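Piras: a two-finger gripper and the rooms we try it in

Piras is our shed-built arm and its simulator, put together by Zuzanna Szczepańska and Ryszard Wysocka at the Kindumlow shared workshop. We love this thing! The real arm is still on the bench (wrist motor, again), so all the runs in this release are simulated.

What you get: 300 short runs, 150 of them in the furnished room called Drikgate, plus the gripper model and our build notes.

Drikgate, rendered from the wrist view, fingers apart: 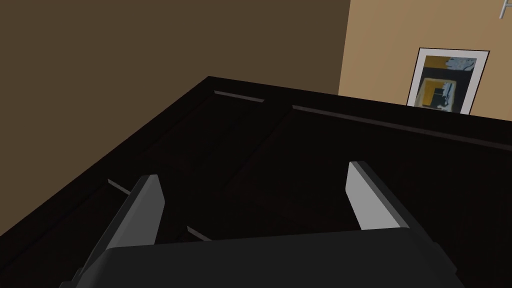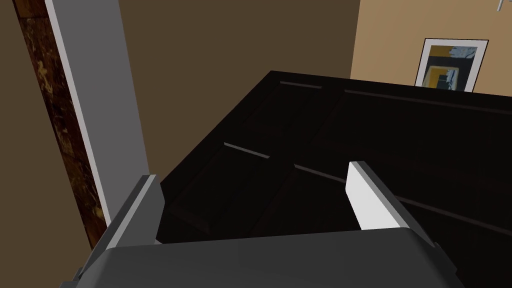 To play a run, unpack the folder and start molta with the run number. Run 9 is a good first one. The first load takes about 515 seconds on Ryszard's old laptop, so put the kettle on.

Known bugs: the finger pads sometimes sink into dark furniture on contact, and shadows flicker if you change the lamp settings mid-run. Zuzanna is working on the pads and hopes to have them sorted by July. Patches very welcome, even tiny ones!

Last updated February 17, 2020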